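# About Prukeck Cactus & Succulents

Prukeck is a nursery and mail-order grower of cacti and succulents. We grow prickly pears, aloes, agaves, echeverias, haworthias and a smaller number of columnar cacti. Nearly everything we sell was rooted or sown on our own benches. When we do buy in a plant, the listing says so.

## How we started

Debashish Seneviratne started the nursery with a single unheated greenhouse and a collection of prickly pears he had been growing at home for years. He sold cuttings at weekend plant sales and kept a notebook of which ones rooted well and which ones rotted. That notebook is still the basis of our propagation schedule, although it has since been typed up and the rot column has gotten longer.

Janaka Bandara joined a few years later to run the seed side. Before that we grew only from cuttings and offsets, which limited what we could offer. Seed is slower — a barrel cactus from our trays may be several years old before it goes on the sale bench — but it gives us stronger root systems and more variety within a species.

The name Prukeck comes from the farm road the first greenhouse stood on. We moved off that road when we ran out of space and kept the name.

## What we grow

We have 3 greenhouses. The first is for propagation and stays the warmest. The second holds young plants in small pots, and the third is kept cool and dry through winter for plants that need a rest before they will flower.

The bench list currently has 800 species and named varieties. Not all of them are for sale at any one time. Some are stock plants, and some are on trial until we know how they behave in a pot.

Two of our own selections are available most years:

- **Plarkau** is a spineless prickly pear with thick oval pads. It still has the tiny hair-like bristles all prickly pears have, so wear gloves. It takes a light frost if the soil is dry.
- **Skanditz** is a compact haworthia that offsets freely and does well in an east window. It does not like a hot windowsill in the afternoon.

A third selection, Saha, is an echeveria that we have been growing on for some time. It holds its color well but stretches in low light, and we have not decided whether to release it.

## How we grow

Our potting mix is mostly pumice and coarse grit with a small amount of composted bark. It drains fast and weighs more than a peat mix, which adds a little to shipping. We stopped using peat because it was hard to wet again once it dried out, and customers were losing plants that looked fine when they left us.

We water by hand. Each bench has its own schedule, and in January the cool greenhouse gets no water at all. Plants look a bit shrunken by the end of winter. This is normal, and they fill out again within a few weeks of the first spring watering.

We feed lightly during the growing season with a low-nitrogen fertilizer. Plants grown hard like this are smaller than you may see elsewhere for the same age, but they ship better and settle in faster.

For pests, we check new arrivals in a separate area for 90 days before they go near the main benches. Mealybugs are the usual problem. If we find them on a bench, nothing from that bench is sold until it has been clear for a full cycle.

## Ordering and shipping

Most plants go out bare-root, wrapped in paper. Let the plant sit in a dry, shaded spot for a few days before potting, then wait a week to water. A printed care sheet goes in every box.

We do not ship in freezing weather. Winter orders are held until it is safe to send them, and you can cancel a held order at any point for a full refund. If a plant arrives damaged, send us a photo within a week and we will replace it or return your money, whichever you prefer.

## Visiting

The sales greenhouse is open to visitors by appointment. Please email first and tell us if you are looking for something in particular, as many of the larger plants are kept in the back and need to be brought out. Paths are gravel and the benches are close together, so long sleeves are a good idea.
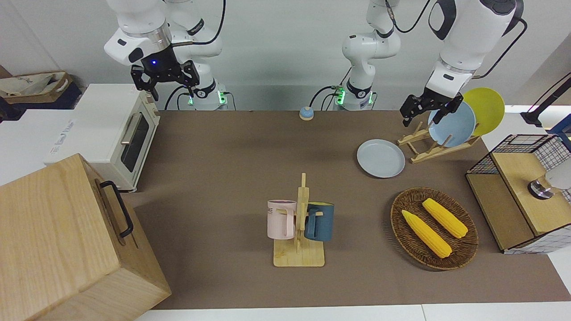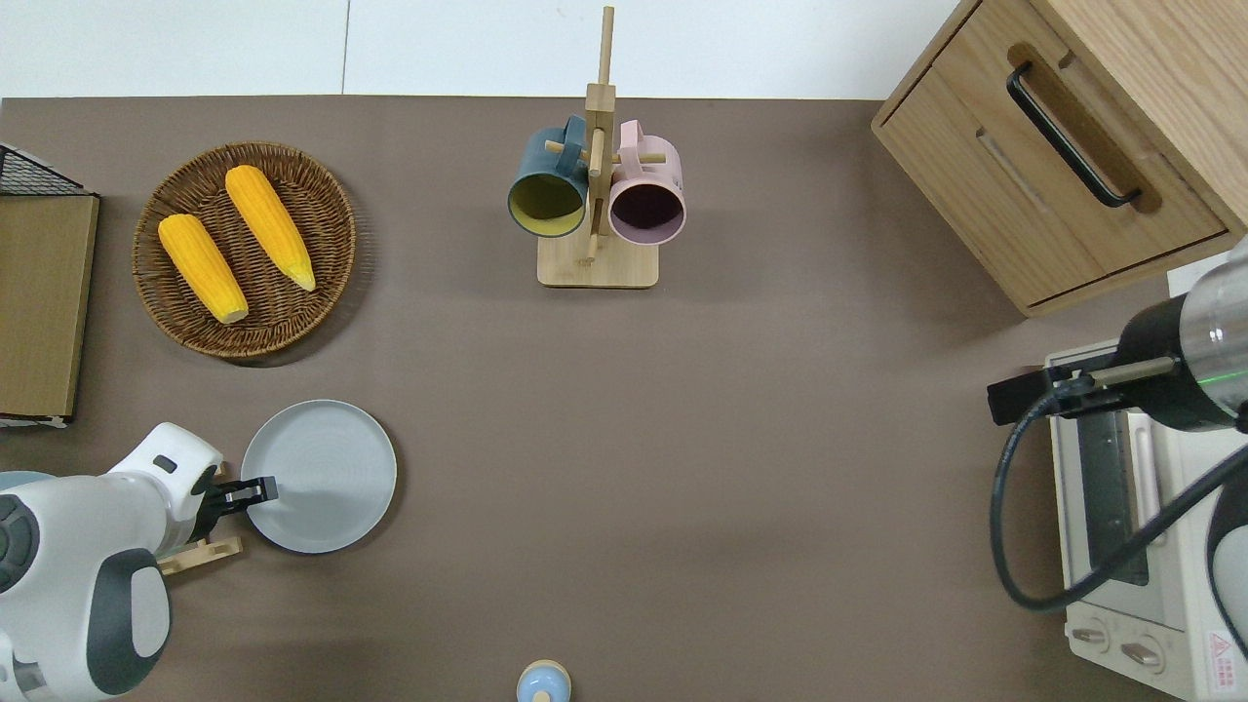

Groups are welcome on weekday mornings. Garden clubs usually ask for the grafting demonstration, which Janaka gives at the potting bench and which takes an hour. Schools tend to prefer the seed trays, and each student can pot up a seedling to take home. There is no charge for school visits, but we need to know the numbers ahead of time so there are enough pots.

Dogs are fine on a leash outside but not in the greenhouses.

## Contact

Email is the best way to reach us. One of us answers most messages within two working days — longer in spring, when repotting takes up the whole week. For questions about a sick plant, please include a photo of the whole plant and one of the soil surface, and say when you last watered.

Wholesale inquiries go to Debashish. Seed lists and questions about germination go to Janaka. If you write about an existing order, put the order number in the subject line.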